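Old Dell, lid off, slats underneath

12/10/2023

Quick one tonight, should be asleep. The Dell tower is finally open. I've been putting this off since July, when I cleared out the storage unit on Lenihan and found I owned more computer than I remembered owning. Paid 30 bucks for this one at the Giduna surplus sale way back, stuck it under a desk, forgot it.

Plan was simple. Get the side off, look around, decide if it's worth keeping or if it goes for parts. Worked on the slatted table because it's the only flat thing big enough to lay a tower down on and still have elbow room. Downside – small screws love those grooves. Lost one already. It's in there somewhere, I can hear it when I bump the table.
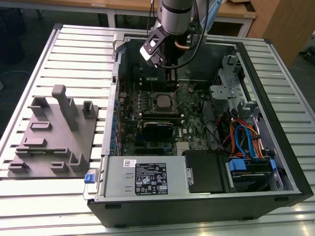
No cooler on the processor, tray on the left for the small stuff.

So. First impressions. I always forget how much of a Dell is just clips and blue plastic. Blue means grab it, pull it, slide it. I like that a lot. I had a home-built thing before this with over 400 hours of my life in it and not one part came out without swearing.

The tray is the best thing I've added to the table this year. Slots and little boxes and a handle to carry it by, and parts go in the same place every time. Before that I used muffin cups. Muffin cups tip over. Don't use muffin cups.

Processor next. With the cooler off you can see the whole square of it sitting in its metal bracket, and I do mean leave it alone if you don't have a reason to go in there. I don't have a reason yet. Old paste gets cleaned off with alcohol and a lint free cloth, the good kind, then fresh paste goes on right before the cooler goes back. Not the night before. I have done the night before. Fuzz everywhere.
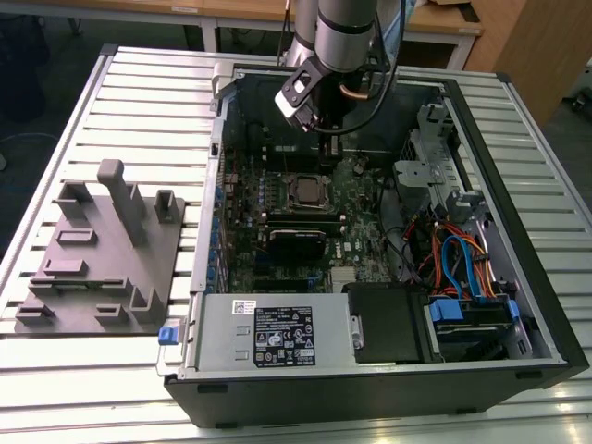

Cables are the part I actualy dread. Orange, red, blue, yellow, black, all bunched up on the drive side and every one of them an inch shorter than I want. What I do now is tear off bits of masking tape, number them, write the same number on an index card. Takes maybe ten minutes. Saves the entire evening when it's going back together and I'm tired and everything looks like the same plug.

Drives – those slide out on the blue rails, easy, and I'm keeping whatever is in there until I've looked through it. There might be photos. There might be 1,875 songs I ripped off CDs and labeled Track 01. Either way it's not going in the recycling until I know.

Power supply stays. It's heavy, it's fine as far as I know, and there's that blue tab on the end for when I change my mind.

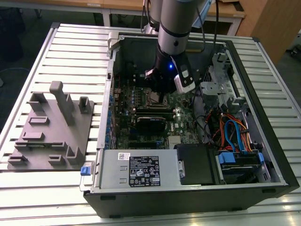 Dust is the other thing. Canned air, short bursts, can upright, and hold the fan blades still with a finger so they dont spin up. Do it outside if you can. Then a soft paintbrush for the corners by the drive bay, all those folded metal bits with holes in them hang on to fluff like crazy.

Shopping list so far: thermal paste, a new coin battery for the board, one case screw (see above). The Ultano place downtown wants 77 for a used solid state drive and I haven't decided. Might be silly money for a machine this old. Might also be the thing that makes it usable for the sewing room, where all it has to do is play radio and open patterns.

Going to bed. Will post again once the cooler's back on and I've tried the power button.

Recent posts
Masking tape, the case for
What was in the Lenihan storage unit
Tunduteo desk lamp, one year later
Muffin cups: a retraction
Which old keyboards I'm keeping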